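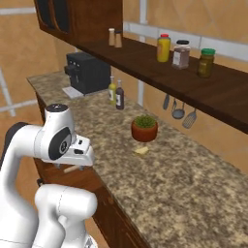

Last updated: May 14, 2026

Blog > House > Kitchen

Posts Garden Money Archive Contact

Granite, two years in

When we bought the house in Luletby I wanted a granite counter and my wife wanted to keep the old one and put the money toward the roof. We got the granite. It cost $3734 with fitting, from a yard called Dranent, and the roof waited until the next June.

I get emails about it, so I am writing down how it has held up.

Sealing comes first. The yard told us to seal it once a year. I test it with a spoonful of water near the sink. If the stone goes dark under the water within 13 minutes, I seal it that weekend. So far I have done it twice. The can is big enough for several more rounds.

Stains have been less trouble than I expected. Olive oil left a dark patch by the stove last fall. I covered it with baking soda and water mixed to a paste, taped plastic over it and left it overnight. It took two tries. Coffee and beet juice wiped off.

For daily cleaning I use dish soap and warm water, then a dry towel. Vinegar is a bad idea on the sealer. I used it for a month before Zulmira Coelho, who fitted the counter, told me to stop.

A speckled pattern hides crumbs very well. I wipe by feel now, mostly in the morning when the light is poor.

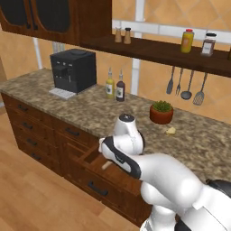
What I would do differently

I would have paid for the rounded edge. Ours is squarer than I like and I have chipped two plates on it. I would also have asked to see the whole slab at the yard. We picked from a sample and the piece over the dishwasher has a vein I don't care for.

The quote from Vilela was $3000, but that left out the sink cutout and hauling away the old top. Ask about both before you compare prices.

Recent posts
Repainting the back steps
Five months with the Omley dishwasher
What the roof cost
Moving the compost bin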